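News > Business > Equipment and Automation

Reading time: 3 minutes

Meltier splits its automation budget in two and puts hand-held grippers first

Meltier, a packer of small hardware parts, has decided how it will spend its equipment money for the coming year, and the largest early purchase is not a robot arm. According to the plan the company shared in September 2025, the first part of the money goes to hand-held grippers, their mounts and cables, and the hours of the people who will use them. The arms come in the second part, and only if the results of the first are good enough.

The company packs screws, clips and washers into compartment boxes at its site in Nandidby. The filling is already done by machine. Opening the box, checking the compartments, closing the lid and pressing the latches are still done by hand, and these are the steps the company wishes to automate.

Meltier asked for offers from three suppliers last January. Two of them proposed a complete cell, with arm, fence, controller and installation in one price. The third, Fateck, proposed to begin with recordings of people doing the task with grippers in their hands, and to choose the arm later, when it is known how much force and reach the work needs. The company took the Fateck offer for the first stage. It did not publish the prices.

The plan lists 43 separate items. Many of them are small, and the planning team says that these small items were the most difficult to estimate. Spare gripper fingers, longer cables, a second table, floor protection and storage for the recorded data were all missing from the first version of the budget. When they were added, the first stage became 17 percent more expensive than expected. The team has now put a reserve line in the plan for items of this kind, so that each small purchase doesn't need a new approval.

Working hours were the other surprise. A person can't record all day with a gripper in each hand, and the plan now counts shorter sessions with breaks between them. It also counts the time for preparing the table again after each recording, which the first version treated as free.

Soomro, the service firm that maintains the present filling machines, will look after the equipment under a separate agreement. Meltier wanted one contract for everything at the beginning — this is how it bought its machines in the past — but the grippers wear out in a different way from a filling line and are replaced much sooner. The separate agreement runs for three years and can be stopped at the end of each year.

Space is also part of the plan. For the first stage the company needs only a table and a quiet corner. The second stage needs a closed area beside the filling line, and for this some shelves must be moved and a new power line must be brought in. The building work is budgeted but not ordered. The company says it doesn't want to pay for a room before it knows the size of the arm that will stand in it.

A decision about the second stage is expected after the recordings are complete. The company will compare the cost of each finished box with the cost today, including service and spare parts. If the difference is too small, it will keep the manual station and use the remaining money to renew the oldest filling machine. Staff at the packing tables have been informed of both possibilities, and the plan includes paid training for those who want to work with the new equipment.

Recording work with a compartment box and hand-held grippers

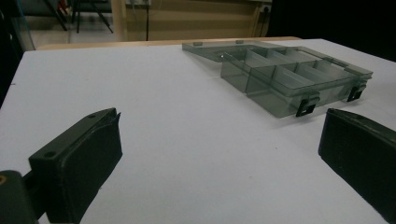
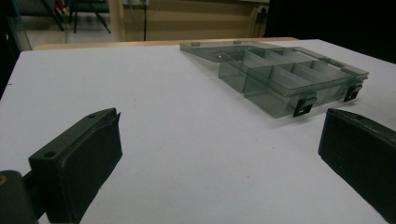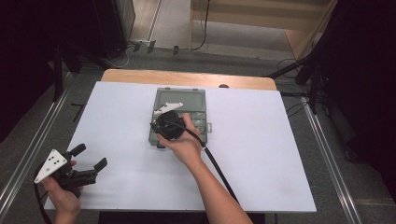

Why would a company buy the grippers before it buys the robot arm?

The grippers cost less, and working with them shows what the task needs. After this stage the company can choose the arm by its reach and strength with less risk of paying for a model that is too large or too weak. Some of the money is spent even if no arm is bought later, so this cost should be written in the budget from the start.

3 comments
17 shares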